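Sunday, September 10, 2023
Workshop notebook, the white room at Celirton

Came in on the weekend to get the room back into some kind of order, and I'm writing it all down while I still remember where I put things (past experience says I won't by Tuesday). I started in July with the best intentions, got as far as the shelf labels, and then the Viston order landed on us and everything went wherever there was space. So today was mostly a day of picking things up, wondering about them for a while, and putting them down in a better spot.

The desk first. It gathers paper like nothing else I know. The old Ullus delivery slips are now in the gray binder, and I kept the one for 1,011 washers on top, as I still think we were billed for 3,000 and I would love for somebody with more patience than me to look into it. Pens are in the mug. The good scissors are NOT in the mug, so please, if you have them, bring them home!

I also had a nice long think about the lights. We talked about moving the desk to get away from the glare, but the fluorescents stay on most of the day and I've grown fond of the spot. The conduit up along the ceiling looks tidy and I'd rather leave it be, so any new outlet should come off the floor side. Wooden floor got a sweep, corners included, and a proper look underneath the desk, where I found a hex key I'd given up on.

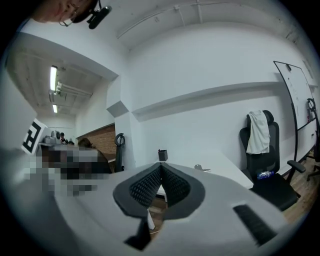

Left to do

Wipe down the desk again with the mild soap, the Shboul stuff if there is any left in the bottle. It was lovely on the white surfaces last time and didn't leave streaks, though it does smell of pears for a day or so.

Ask about the fluorescent tubes. I'd like two spares in the closet before the evenings get dark, and the cheap ones we bought last winter hummed so much that I ended up working with the radio on.

Go through the box marked "misc 7" properly. I opened it, found a tangle of cable ties and half a roll of tape, felt my courage leave me, and closed it again. That's a job for a morning with coffee.

The white walls could use a touch of paint by the door. I'll check whether the leftover can is still any good and write the shade in here when I find it.

Stopped at four, key back on its hook.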